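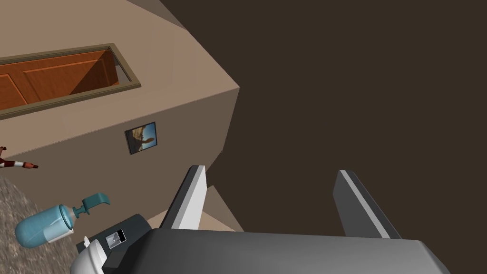
Home Guides Downloads Release notes Forum Sign in

Waden User Guide
Section 13: Setting up the wrist view in simulation

Use this section once the arm model is loaded and the joints move from the control panel. It covers the wrist camera, the self mask and the first check of the grasp planner. If the joints do not move yet, go back to the section on loading a model.

Before you start

Save your work and stop any running plan. Settings on the Camera page are read when the scene starts, so a change made during a run has no effect until you press Reset.

13.1 Attach the camera

1. Open Scene, then Sensors, and choose Add camera.
2. Under Parent link, pick the wrist link. Do not pick a finger link. A camera on a finger link moves each time the gripper opens or closes, and the planner will treat that as arm motion.
3. Leave Offset at the values that came with the arm model.
4. Tick Publish pose. Every picture sent to the planner is then stored with the wrist pose at that moment.
5. Press Reset and open the Wrist view window.

With the gripper open you should see both fingers, well apart, and part of the grey housing along the bottom. If the housing fills the window, the offset has been entered in the wrong units. Waden uses metres throughout.

Note: The camera turns with the wrist, so walls and door frames may lean at a steep angle. Leave Level horizon off. It turns the picture on screen but not the pose stored with it, and grasps will come out rotated.

13.2 Build the self mask

The self mask tells the perception module which pixels belong to the robot. Without it, the fingers are passed to the planner as obstacles and most plans fail at the first step.

1. Open the gripper fully.
2. Choose Perception, Self mask, Record.
3. Wait for the status line to read "Open pose stored".
4. Close the gripper and press Record again.
5. Set Mask margin to 2 pixels.
6. Press Build.

Look along the edges of the fingers in the preview. The pale inner faces are the usual place for gaps, particularly in front of a light wall. Raise the margin one pixel at a time if you find any. A large margin will also remove parts of small objects that lie close to the housing, such as the pale blue pump bottle in the room scene.

Caution: Rebuild the mask after any change to the gripper model, including a change of fingertip. The old mask will still load and no warning is given.

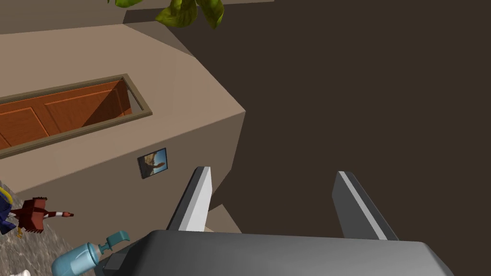

Branwen Howells: Could you mention that the margin goes back to its default when you load a scene saved in an older version? I lost an afternoon to that one.

The reply from Vibeke Damgaard was that the margin is now saved with the scene, but only if the scene is saved again after the upgrade. Scenes from before version 14 need this done by hand.

13.3 Check the planner

1. Choose Planner, Test, Approach only. The gripper will move towards the target and stop short of it.
2. Click the target in the Wrist view. Click the body of the object. On a bottle with a pump, the nozzle is too thin to give a steady depth reading.
3. Set Samples to 200.
4. Press Plan and read the result line.

"No target depth" means the click landed on an area with no surface behind it. Large plain dark areas of the view are worth checking in the Depth tab before you use them for anything.

"Start in collision" nearly always means the mask. Go back to 13.2 and record both poses again.

"Wrist limit" means a path was found but the last joint would pass its stop. Move the arm to the home pose and plan again. If the message stays, allow the planner to flip the grasp under Planner, Options.

When the approach test runs cleanly, save the scene under a new name. Keep the supplied scene as it is, so that you can compare against it after an update.

Next: Section 14, Recording and replaying a run

We use cookies to remember your settings and to count visits. Accept Reject Manage cookies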